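Kallska Striped Keepsake Box, Small
Gift and storage boxes > Card boxes > Kallska

We stock a lot of boxes that promise to "transform" a dressing table. A box doesn't transform anything. It holds things, and the question with the Kallska is whether it does that well enough to be worth having over the shoebox you've already got.

It is a small cardboard box wrapped in striped paper, cream and white, with a brown label on top and a square opening in the lid. Kallska calls this a "display aperture". We call it a hole, and you should know about it before you order, as it means dust gets in and the box is no good for anything you want kept out of sight. 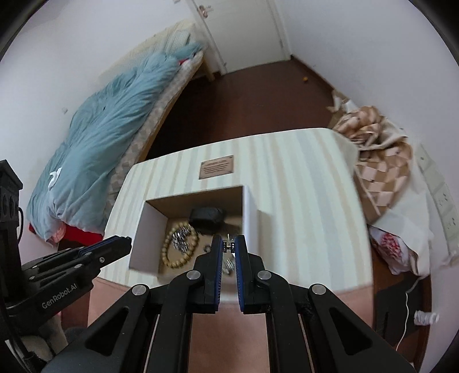

What it will hold

The maker's leaflet says "your whole jewellery collection". We would not go that far. A bead bracelet, a chain and one or two odds and ends is a fair load for something you want to pick from without tipping it all out. There are no dividers and no lining, so a fine chain will find its way round anything you put beside it. Small cloth pouches help, and we sell the Jiramero ones in packs of 9, but an old envelope does the same job.

Rigid bangles are a gamble. Measure yours against the opening first.

Stripes and paper

The paper marks. We rubbed a damp cloth over a corner of our shop sample and the surface had lifted by the second wipe. Use a dry duster and leave it at that. The leaflet also claims the stripes "go with any room", and they are certainly pale enough not to argue with much — though on a striped cloth the box rather disappears into it.
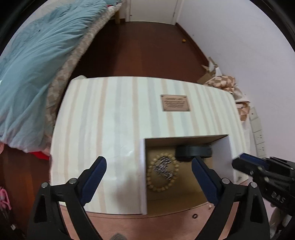
Rocío Sotelo: Bought two of these in March, one for me and one for my sister. Mine is fine on a shelf. Hers lives in the bathroom and the paper has started to come away at the bottom. I'd have liked a proper lid as well, to be fair.

Reply from the shop: Bathrooms will finish off any papered card box, and we've now added that to the care notes. For a closed lid, look at the Dilurex, which is plainer and costs more.

Care notes
Keep dry. Not for bathrooms or window sills.
Dust only. No sprays.
Don't stack anything heavy on the lid.

Ordering
Item 157. Sold singly, packed flat side down in plain paper. Returns accepted within 30 days if unused and unmarked.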